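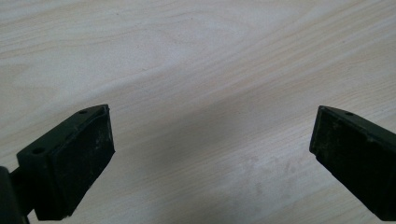
The finger assembly went through more changes than any other part of the build. The first set was printed in one piece and bolted directly to the linkage, so a worn gripping face meant a new print of the whole finger. In the current design the pad is a separate block. The wrist view in Figure 1 has both fingers open over the bare tabletop, with the squared tips facing each other and pale specks of dust or wear on the gripping faces. We kept such marks in the recordings and did not clean the pads between episodes, as a tool used in a shared workshop will not stay clean. The same goes for the table, where the gray smudges near the right pad were left as they were. The pads are made from a castable compound sold under the name Pálfi, poured into a two-part mold and trimmed by hand. Trimming is the slow step. A pad cut too long touches its opposite before the jaws are closed, and the opening reading is then wrong at the low end of its range.

All fingers of one generation share a hole pattern, and a finger can be swapped without taking the body apart. The linkage behind it needs more care. We set the play by hand and check it with a feeler gauge at the start of each day. A loose linkage lets the tip drop when the tool is tilted, and this shows up in the wrist view as a slow drift of one finger against the grain of the wood. Kinga Kelemen noticed the drift in June while sorting early recordings, and the material from before that point was set aside.

4.2 The recording station

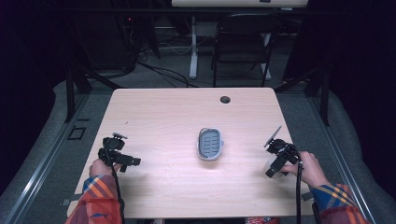 Tibor Fekete, Enikő Bárány and Noemí Valdovinos
Trevberg Shared Workshop. Revised 22 Sep 2025

The station in Figure 2 is built around a light wood-grain table with rounded corners, standing inside a metal frame with black posts and gray aluminum rails. The operator holds one gripper in each hand and works over the tabletop. Each tool has a pistol-style handle, and a black cable runs from it toward the near side of the table. An earlier version of the tools was wireless. We gave that up after repeated dropouts on the workshop network, which we share with the machine room and cannot configure ourselves.

The cable was first clipped to the side of the handle, where it pulled on the tool whenever the operator reached across the table. Moving the exit point lower helped. So did a longer cable, although the extra length has to be kept clear of the operator's feet. We have no good fix for this yet, and operators are asked to check their cables before they start an episode.

The object in Figure 2 is a small oval tray with a slotted inner panel, one of the household items in the first task group. Small bath and kitchen items were chosen for two practical reasons. They fit between the fingers without any change of pads, and they can be replaced from a local shop if they break. The slots also turned out to be useful for testing, as the edge of a fingertip can catch in them if the tool comes in at a steep angle.

Power and data run through a single hub, which we call Virker after the label on its original housing. The hub stamps both wrist streams and the head view with one clock. With three separate clocks the streams slid apart over a long session, and we had to line them up afterward by looking for a sharp closing of the jaws. With the hub this is no longer needed, but we still ask operators to close both grippers once at the start of an episode as a check.

4.3 Recording and selection

An episode starts with the object on the table and both grippers open. The operator carries out the task at a normal working pace and then opens both grippers again. We gave no instruction on which hand should lead. Operators settled on their own habits within the first day or so, and those habits are visible in the data — one of us nearly always steadies with the left tool and moves with the right.

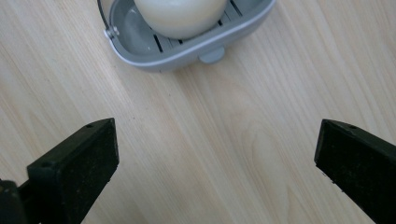
Selection was done in two passes. The first pass was automatic and removed episodes with missing images or a gap in the clock. The second was done by eye. Across the whole build we recorded 2,278 episodes, and 451 of them were dropped in these two passes. Most of the dropped material came from the first weeks, before the hub was in place. A further 29 episodes were kept but marked as doubtful, usually where a finger had slipped on a rim and the operator had recovered without opening the gripper. They are left out of the training runs in Section 5 and used only for the slip analysis.

Tibor Bodnár and Enikő Bárány did the second pass independently. Where they disagreed, the episode was watched again by both and settled by discussion. The main source of disagreement was the point at which an episode should count as finished. Bodnár ended it when the object was released, Bárány when both tools had moved clear of it. We adopted the later point.

Pads were replaced after more than 1,000 closings, or sooner if a corner had started to lift. The Flestholm adhesive used on the first batch softened in a warm room and was dropped in favor of a mechanical fit. No pad of the second batch came off during recording.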